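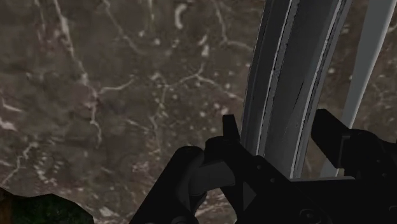 Niskanen wrote that 90 demos ought to be plenty for a single pick, and asked why the Wulesholm set needed so many more:

> I went through the notes from June and I don't follow the numbers. With
> the old arm we moved it by hand, 90 times, and the policy picked up the
> part well enough to leave it alone. Now you're driving the simulated
> gripper from a controller and asking for 700. Is the remote control
> that much worse, or is it the simulator? Also, should I be throwing out
> the runs where I missed the first grasp and went back for it? I've been
> deleting them and it's most of my afternoon gone.

Some of each. I'll take the questions in order.

When you hold the arm and push it through the motion, you feel the part touch the fingers and you stop. With the controller you have only the picture. People slow down near the object, wait, nudge sideways, wait again. The policy learns the waiting along with everything else, and then it sits there beside the part doing nothing. We had 18 runs from the first batch like that and I took all of them out.

What helped was changing how we drive, more than adding runs. Please do it this way from now on:

Line up the wrist well above the object. Fix the rotation there and leave it.

Come down in one movement with the fingers already open. If you need to correct sideways, do it while still moving.

Close once the object is between the fingers. Don't tap the trigger to test the grip. Each tap gets recorded as a close and an open.

Lift straight up before you carry it anywhere.

The wrist view is the hard one for long parts. The gripper takes up so much of the bottom half that you lose the low end of whatever you're reaching for, and on the brown marbled surface a black finger tip is easy enough to see but its height isn't. I keep the side view open in a second window and use it for height only. If you drive from the side view the whole time, your paths come out curved and don't match anyone else's.

As for the simulator, the extra runs are mostly there to cover the surfaces and the clutter. The surface texture changes between episodes, and so do the objects lying near the target. If all your demos are on the one surface, the policy gets attached to it. I tried training on the plain grey table alone and it fell apart on the first patterned one. So 700 is the total over all the surfaces, and each of us does a share.

On the missed grasps – please stop deleting them. Keep any run where you missed, backed off and got it on the second try. Those are the only runs that show what to do after a miss. Delete a run if the part ends up off the table, if the connection dropped partway, or if you let go of the controller and the arm drifted. If you're not sure, keep it and put "check" in the comment field and I'll look at it.

If you still have the deleted ones in the Isari trash folder, could you put them back? It hangs on to files for a while, I don't know how long.

Two smaller things. The Grarkby build resets the controller sensitivity to the default every time it updates, so check it before you start. Mine went back to fast and I did a whole session before I noticed. And episode 1039 has no action file, only the pictures. I don't know whose it is. If you were recording last thing Friday it could be yours, and it's easier to redo it than to go looking.

I can do a shared session on the controller later in the week if anyone wants one. Reply to the list and say which mornings are no good.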